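Lighting a tall white room without the glare

Every lighting guide says the same thing: paint it white, fill the ceiling with downlights, done. I have my doubts. White walls throw light everywhere, including straight into your eyes on the upper level.

Step 1. Stand where people will stand
Forget the floor plan. Check the ceiling from the ground, then from the mezzanine railing. Bevan Maihi swears by an app for this. I'd trust your own squint first.

Step 2. Mix round lights and strips
Recessed rounds alone leave dull patches beside deep beams. Strip lights along a recess, or on the underside of an upper structure, fill in the grey bits — if you don't overdo it.

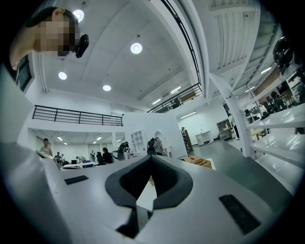 Step 3. Put them on separate switches
Electricians will tell you one circuit is simpler. Simpler for them. Ask for 2 at least, and try each by itself after dark before you pay the final bill.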